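Watinel opens enlarged furniture showroom in Ritdale

Ritdale, 29 December 2019

Watinel, the maker of tables and desks for homes, schools and shared workplaces, has opened an enlarged showroom at its Ritdale site. The new space is two floors high and holds 50 pieces from the current range, among them the first public showing of the Cakuline table, designed with the Bednárik studio.

Work on the building began in October and was carried out while the existing shop remained open to customers. Visitors may now view the full range in one place, order samples of each finish and speak to a member of the planning team without an appointment.
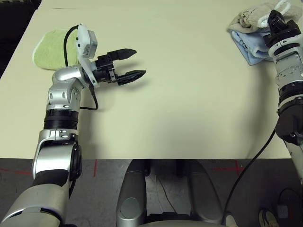 Cakuline was drawn up in answer to requests from customers who wanted a generous working surface that would sit quietly in a room. It is sold as a dining table, a desk or a bench for craft and study, and all three versions share the same understated character. The pale beige top has a smooth matt surface and finishes in a straight front edge, so that two tables may be placed together along their length to serve a larger group. Buyers may choose from four heights, and legs are supplied separately for assembly at home.

Every Cakuline table carries a guarantee of 25 years. Orders placed at the Ritdale showroom before the end of the opening period will be delivered without charge to addresses within 30 miles. Schools and public bodies are invited to ask for the separate contract price list.

The showroom is open daily except on public holidays. Parking is available behind the building, and there is step-free access to both floors.

Notes to editors

Watinel designs and makes furniture at Ritdale. Product sheets and finish samples are available from the press office on request.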